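Mukholm Kitchen Grippers, release 2

README

What this is

Recordings from our attempt to find out which of two fingertip sets is less bad at handling lunch. Two arms, one table, a two-finger gripper on each. The Dosudine pads are soft and forgiving and come off. The Clescombe pads are stiff, stay on, and treat sliced bread as an adversary. We had hoped to recommend one of them by June. See Results for how that went.

Contents

105 episodes across 8 tasks, most of them involving a sandwich, a plate or a tray. Episodes run until the task is done or the operator gives up, and the log says which. Both arms are recorded in every episode, including the ones where the left arm has nothing to do and simply waits.

Table layout

The table is covered in brown paper and marked off in squares with blue tape. Start positions in the logs refer to those squares, counted from the operator's left. The tape was laid by hand and does not claim to be straight. If your method needs a true grid, use the calibration file and leave the tape out of it. 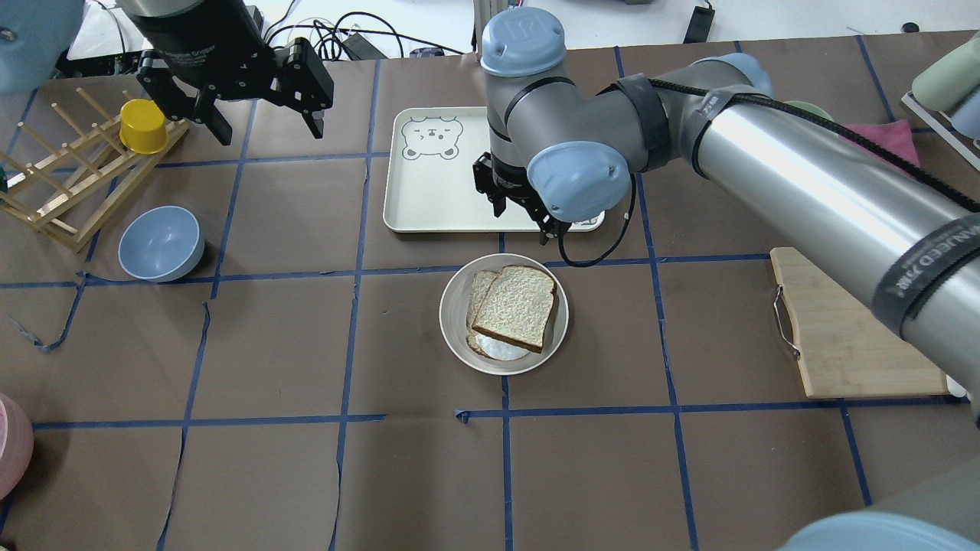
Cables are strapped along the arms with Velcro, a solution we called temporary in release 1 and have now stopped calling anything. Leave slack at the wrist. Too little and the last joint stalls near its limit; too much and the gripper picks up its own cable, reports a firm grasp, and logs a success. We found 17 of these and relabeled them. There may be more.

Results

The soft pads did better on bread and worse on everything with a rim. The stiff pads did the reverse. Thierry Besson has a chart of this that looks more decisive than it is.

Known problems

Controller timestamps drift by about 15 milliseconds over a long episode. The Suwannarat driver fixes this and breaks the gripper width reading, so pick one.

Force values are in the vendor's units. We asked what those were. The thread is still open.

Questions go to Thierry, preferably after lunch.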